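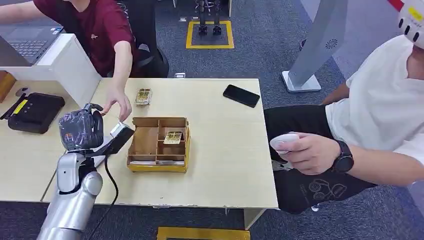 Hotel Key Cards Get a Second Stay in Fotemville

Gedomus opens its card return program to every inn and motel in town

FOTEMVILLE, February. Gedomus, the small hotel group behind the Clellow and the Gasser House, is opening its key card return program to every place in Fotemville that rents a room for the night. Guests can now drop a card from any local hotel, inn or motel into a return box at any front desk taking part, and it will find its way back to the desk it came from.

We are thrilled to be able to say that. The program started at the Clellow with one shoebox and a handwritten sign, and in its first season guests brought back 1,851 cards. Many came out of coat pockets and glove compartments. A good number arrived by mail, often with a note tucked in (we kept the notes, and they are pinned up in the staff room for everybody to enjoy). One family sent back cards from four summers in the same envelope, along with a drawing of the lobby fish tank.

Most returned cards are perfectly good. They get wiped clean, checked at the desk, and coded again for the next guest. Cards with a bend or a split go into a separate bag and are held for plastics recycling. Old designs that no longer match our locks are offered to the Fotemville schools for craft projects, and the art rooms have been asking for more! 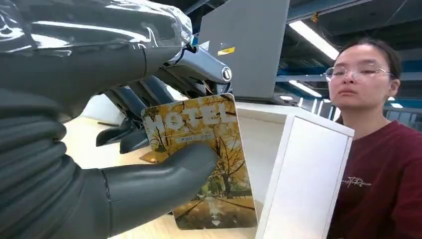

A hotel key card.

How It Works for Guests

There is nothing to sign up for. At checkout, or any time after, put your card in the return box. The boxes are green and sit beside the bell at each desk. If you get home and find one in your bag, mail it to the Clellow at our expense. Ask the desk for a prepaid envelope before you leave if you think you might be the type.

Guest names and card numbers are not stored on our key cards. A card stops opening its door at checkout time, 11 a.m., whether or not it has been returned. Children who bring a card to the desk by themselves may pick a sticker, and so may grown-ups, going by how fast the stickers disappear.

How It Works for Other Hotels

Any lodging business in Fotemville can join at no charge, including the bed-and-breakfasts on Clellow Street with only a couple of rooms. We supply the return box, the sign, and a set of sorting trays. Cards are picked up twice a month, sorted at the Gasser House, and brought back on the next round. We ask each place to name one contact at the desk and to let us know when its card design changes.

Places that still use metal keys are welcome too. Last season the Clellow box took in 62 metal keys, some with the old diamond-shaped tags, and we would love to get the rest of them home. A few belong to motels that closed long ago, and those will go on display in the Gasser House hallway until somebody recognizes them. 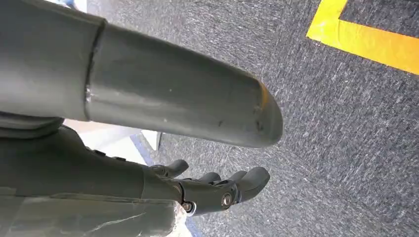
Key Night at the Gasser House

To kick things off, the Gasser House will host Key Night later in February, starting at 6 p.m. in the dining room. Bring the cards, keys and door hangers that have been living in your kitchen drawer. There will be swap tables for collectors, a wall map where you can mark your favorite stay, soup from the hotel kitchen, and room for 400 guests if we open the doors to the sunroom. Admission is free. Parking is behind the building, with overflow across the street at the feed store lot after it closes at 5 p.m.

Collectors from out of town can book a room at the regular winter rate by calling either desk. Please mention Key Night so we can save you a table if you are bringing binders.
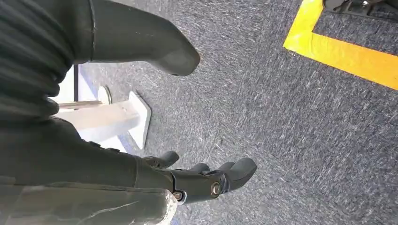

One longtime guest at the Clellow told the front desk that she had carried the same card in her wallet for years as a bookmark for her address book, and that giving it back felt "like returning a library book I'd really enjoyed." She has asked for a paper one to replace it, and we are printing a small run of paper bookmarks in the old card design for Key Night.

About Gedomus

Gedomus owns and runs 2 hotels in Fotemville, the Clellow and the Gasser House. Both are open all year and both have a desk staffed overnight. Media questions, requests for return boxes, and table reservations for Key Night can be left with either front desk from 8 a.m. to 6 p.m.

Search news releases
Enter a keyword
Go

Recent releases
Clellow breakfast room adds early hours for hikers
Gasser House porch reopens after winter repairs
Gedomus donates retired blankets to Fotemville animal shelter
Call for old postcards of Clellow Street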